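Mokent Automation Office
30/08/2025

1/6 Can machines do household chores yet? Our office has published its position on table clearing and put-away work. A summary follows in this thread.
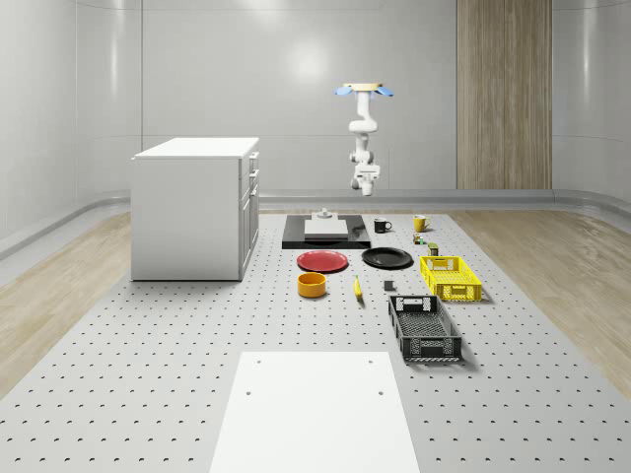 Simulated work area with plates, mugs, a bowl and two empty crates.

2/6 The Barkau trial covers 17 chores. Each is run 200 times in simulation before any hardware is approved.

3/6 Single items with a simple shape are handled well. A banana or a bowl on an open surface is no longer considered a difficult pick.

4/6 Plates remain a concern. A low rim leaves little to grip, and stacking adds to the risk of breakage. Mugs are easier – provided the handle is within reach.

5/6 Of the chores tested, 2 meet our standard for unattended use. The remainder require a person nearby. We do not advise households to plan purchases on the basis of these results.

6/6 Shop-floor sorting at the Iswood site will be reviewed separately in October. Written questions may be sent to the office before that date.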